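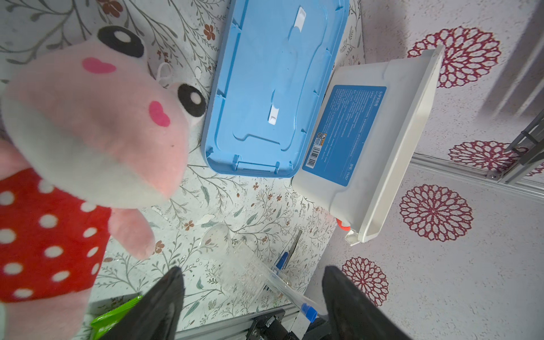 Progress report to Wekov, household storage strand
Prepared by Malte Weidemann, January 22, 2022

Work in this period covered the mixed-item table: soft toys, lidded plastic boxes and small loose articles on a printed tablecloth. The item list was revised by Ngọc Nông and now separates lids from their boxes, as the two are often put away apart. Plush toys remain in one class regardless of size or clothing.

Two points are open. Clear plastic cups and transparent tubes are still recorded inconsistently – the sorting sheet gives them different codes. Labelled boxes lying on their side have no agreed entry.

Spending to date is almost 3,000 euros, within the sum agreed in October. The Trostano order for 8 storage crates has been placed; delivery is outstanding. The revised sheet will be sent with the next report.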